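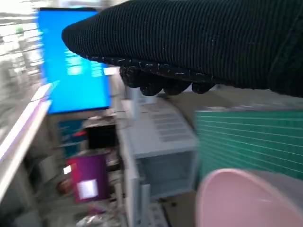
The Skorila is a flat-packed white desk from Undeo, sold for home offices and small workrooms. I have used one since February with a monitor, a cutting mat and the usual build-up of boxes. The notes cover the top, the frame and the optional Premska shelf.

## Top

The surface is smooth and wipes down with a damp cloth. Ink from a fineliner came off; solvent marker left a grey shadow. The edge is square and a little sharp under the forearm, so long typing sessions call for a wrist rest. Glare is moderate near a window – closing the blinds halfway deals with it.

## Frame

Assembly took one evening with the supplied hex key. The bolts needed retightening after 20 days and have held since. Side-to-side movement is slight when typing and more noticeable when cutting card with a heavy rule. A-yeong Ham, who has the older version, reports the same.

## Premska shelf

The shelf is 200 mm deep. Small cartons fit upright, but anything longer has to go in sideways and blocks what is behind it. The brackets mark the paint if moved.
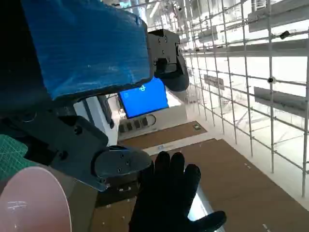
**Can a cutting mat stay on the desk permanently?**

A mat can be left in place, but lift it now and then and wipe underneath, as grit caught below it will scratch the finish.

## Verdict

Sound for screen work and light craft. For heavy cutting, buy the cross-brace as well.

Soo-ah Chae, July 2025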